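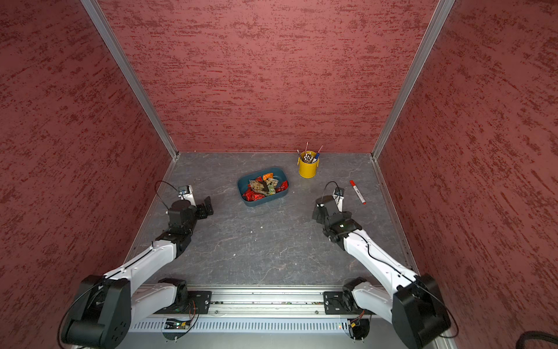 Does a robot learn a household job better from more recordings of people doing it?

Past a certain point the quality of the recordings matters more than how many there are, according to a study released by the Pelletier lab on 26/07/2024.

The study looked at two-armed robots that learn by copying. A person steers the arms through a job, the movements and camera views are recorded, and a program is trained to do the same. The usual advice is to record as much as possible. Maritza Puma and her colleagues at Pelletier tried throwing most of it out.

They began with 2,374 recordings of tabletop tidying, made since February by several operators. The jobs used ordinary things such as snack packets in a tray, a marker and a yellow metal pen cup. A filtering method the lab calls Prarnirex then scored each recording on how much the arms hesitated, doubled back or waited for each other. The best-scoring 26 per cent went forward to training and the rest were set aside.

Two versions of the same program were trained, one on everything and one on the filtered set. Both were given 127 test runs with the objects placed in new positions. The filtered version finished the job in 90 of them. The version trained on everything finished 71.

Most of the difference came from the handover stage, where one arm has to pass an object to the other. The program trained on everything often stopped with both grippers near the object and went no further. Puma said the operators had done the same thing while working out which hand to use.

"The pauses were in the data, so it learned to pause," she said. "We'd been blaming the cameras for months."

Filtering did cause one problem. Operators who worked slowly but neatly scored badly in the first round, and their recordings were nearly all dropped. The program then became rough with soft packaging. The scoring was changed so that a slow, steady movement no longer counts as hesitation, and the results above come from the second round.

The tests were run on one type of arm, on one style of workspace, with a fixed camera and cameras at the wrists. The authors say they don't know if the method would help with longer jobs, or with jobs where stopping to look is the right thing to do. They also note that someone still had to make all the recordings before the weaker ones could be removed, so the method has saved training time but no operator time so far.

Girka, a smaller group that works on kitchen tasks, plans to try the filter on its own recordings. The scoring code will be shared through Gakley, along with the recordings that were left out.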